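## 4. Setting up your Trivden sleep tracker

This section covers the wristband, the bedside unit and the first two weeks of use. If you skipped section 3 (Charging), go back and do it, as a flat Trivden measures nothing and does so very accurately.

The tracker estimates when you fell asleep, when you woke and how much you thrashed about in between. It isn't a medical device. It can't diagnose apnoea, insomnia or a bad mattress, though owners have reported blaming it for all three.

### 4.1 Fitting the band

1. Choose the wrist you write with less. If you write equally badly with both, use the left.
2. Slide the band up until it sits a finger's width above the wrist bone.
3. Fasten it so that it stays put when you shake your hand but leaves no groove when you take it off.
4. Turn the band so the sensor window lies flat against the skin.
5. Press and hold the side button until the light turns green.

**Note:** A band worn over a pyjama sleeve will record the sleep of the sleeve.

**Caution:** Take the band off and stop using it if the skin underneath becomes red, itchy or sore. Wash the strap in lukewarm water with a little mild soap and let it dry fully before wearing it again. Don't use bleach, surgical spirit or the dishwasher.

### 4.2 Placing the bedside unit

The Bisby bedside unit logs light, noise and room temperature. It needs a level surface within two metres of your pillow.

1. Put the unit on a bedside table or low shelf, with the mesh side facing the bed.
2. Keep it away from radiators, humidifiers and the glass of water you will knock over at some point before November.
3. Plug in the cable and wait for two short beeps.
4. Leave the unit alone for 27 minutes while it learns what quiet sounds like in your house. Vacuuming during this period will give it strange ideas.
5. When the light goes out, set-up is finished. The light going out is good news. We have tried to make this clearer in each edition.

If you hear three beeps in place of two, the cable is not fully in. If you hear continuous beeping, check whether it's your smoke alarm.

### 4.3 Your first fourteen nights

The tracker needs two weeks to find your usual pattern. Until then it shows a dash where the nightly score should be. Please don't ring us about the dash.

During this time:

- Go to bed when you normally would. Tempting as it is to turn in at nine and impress the machine, it will take this as your habit and mark you down for every later night.
- Enter any daytime naps under **Extras > Naps**. Dozing in front of the television counts, whatever you told the rest of the household.
- Log caffeine if you wish. The scale runs in milligrams and the default mug is set to 100. Hold the mug icon to change it to 200 if yours is more of a bucket.
- Wear the band every night. One missed night is forgiven; three in a row start the fortnight again.

### 4.4 Reading the score

From night fifteen you get a score each morning. It weighs length, regularity and restlessness, using the Siriwardena scale that comes loaded on the unit.

A single low score means very little. Look at the weekly line under **Trends**, and look at it after breakfast. Some users find that checking the number at 3 a.m. lowers the number. If you're one of them, switch on **Morning only**, which hides everything until your alarm has gone off.

**Caution:** If you regularly feel sleepy while driving, wake up gasping, or have slept badly for more than a month, speak to your doctor or pharmacist. Do this even if your score is excellent.

### 4.5 Winding down

The unit can dim its display and play a low tone for half an hour before bed.

1. Open **Evening** and choose a start time.
2. Pick a sound. Rain is the most popular. Harbour includes gulls, so try it in daylight first.
3. Put your phone somewhere you can't reach from the pillow.
4. Do something dull with your hands until you feel drowsy.
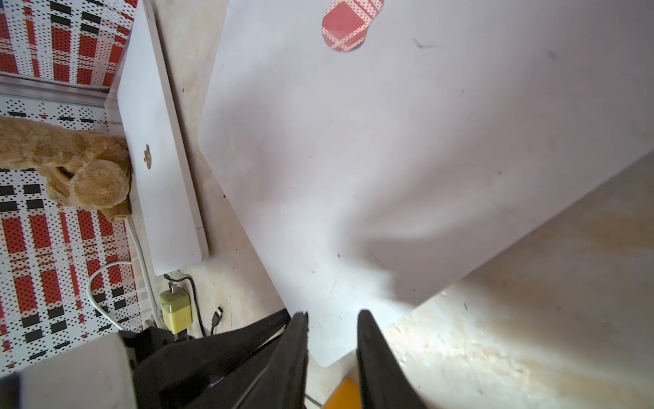 *Red and white plaid piece on a white board.*

Step 3 is the one people leave out. The unit can't tell where your phone is, so you're on your honour.

### 4.6 Storing and clearing records

The band holds 1180 hours of readings. After that it writes over the oldest ones without asking. To keep them, connect the band to a computer and choose **Export** in the Petov desktop program.

To clear everything, hold both buttons on the bedside unit until the light flashes red, then let go. You'll be asked to confirm twice. Clearing the records also returns you to the fortnight of the dash, as described in 4.3.

Replacement straps and cables are listed in section 9.

*Section last revised 30/03/2026*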